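Teleoperation notes: the washing machine door

28 December 2022 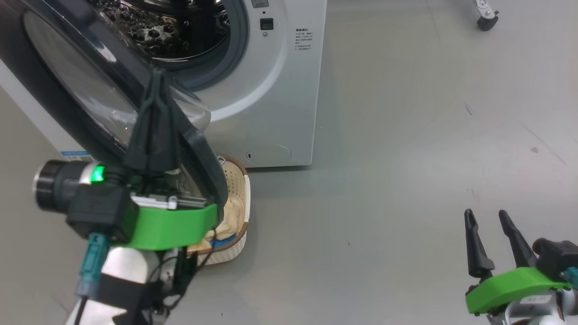

Left gripper at the rim of the open door, laundry basket on the floor below it.

I have been recording laundry demonstrations on the two-arm rig for most of December. The task is short to describe: open the washer, move the clothes from the basket to the drum, close the washer. I expected the clothes to be the hard part. The door has taken more of my time than the clothes have.

The setup, for anyone comparing notes. Two arms, parallel two-finger grippers, a wrist camera on each side and one at the head. I drive it from a pair of smaller leader arms clamped to a desk, joint to joint, with no force feedback. The operator sees the three camera views and nothing else. I tried standing next to the robot and looking directly at the washer for the first few sessions, then threw those episodes out. If I can see around the door and the policy can't, the demonstrations contain decisions that the policy has no way to reproduce.

The gripper mounts are printed in green, version four. Version three put the camera too close to the fingers and lost sight of the tips whenever the gripper closed on something thick. Kirsten Gagnon redrew the bracket and moved the cable exit to the underside. Since then I have had one connector work loose, and that was my fault for skipping the strap.

The door problem is this. A front-loader door swings on a vertical hinge, so the rim travels along an arc. A firm pinch on the rim means the wrist has to rotate in step with that arc, and any error in the rotation goes into the hinge or the fingertips. With no force feedback I don't feel the error building. I see it as a small shudder in the wrist view, by which time the fingers have usually slipped.

I now teach the door as two contacts. The first is a hook behind the rim with one finger, enough to bring the door off the latch and through the first part of the swing. The second is an open push against the rim from the inside, where the contact point is allowed to slide. The slide does the job that wrist rotation was doing badly. It looks clumsy on playback and trains much better.

The other arm gets a rule too: it waits, gripper open, away from the swing. Early on I let it drift toward the basket while the door was still moving, to save time. The resulting policy reached for the clothes before the door was clear, and on several rollouts it put a forearm in the way. Idle time in a demonstration is data. The waiting arm should hold one pose, the same pose in every episode, within whatever your hands can manage.

Basket placement is the remaining nuisance. Directly under the door is the natural spot, and the basket is then partly hidden from the head camera by the left arm. I vary the position and angle between episodes and keep the hidden cases in. The wrist camera has to carry those.

Numbers so far: 217 episodes kept, each ending with the door closed. I discard anything with a regrasp on the door, but I keep regrasps on clothing. Dropping a sleeve and picking it up again is useful behavior to learn. Fumbling the rim for several seconds is not. The average kept episode is roughly 15 seconds longer than I would like, nearly all of it spent on the last garment, when the fingers are close to the basket floor and I slow down.

Training is the usual action-chunking setup. Shorter chunks helped at the switch from hook to push and made the garment pickup jerky. I have settled on a middle value that I don't much like. Next I want to tag the switch by foot pedal during recording and see whether a phase label does more than chunk length.

Logging scripts are in the Drasura folder, same layout as before. The time offset between the wrist and head streams is now written to the header, so old episodes need the converter run on them first.

Comments (3)

Amirhossein Naseri
Do you close the door with the same arm that opened it? We had trouble with the left arm being badly placed after loading.

Nathalie Thibodeau
The sliding contact matches what I found on cabinet doors. Fingertip wear was noticeable though. How often do you change the pads?

Blandine Hervieu
Would like to see the discard criteria written out in full. "Regrasp" is vague when one finger stays in contact.

Recent posts

Leader arm backlash, measured
Holletti wrist bracket, version four files
Folding towels: why I stopped at 7 poses
Clock drift between camera streams
Reading list for December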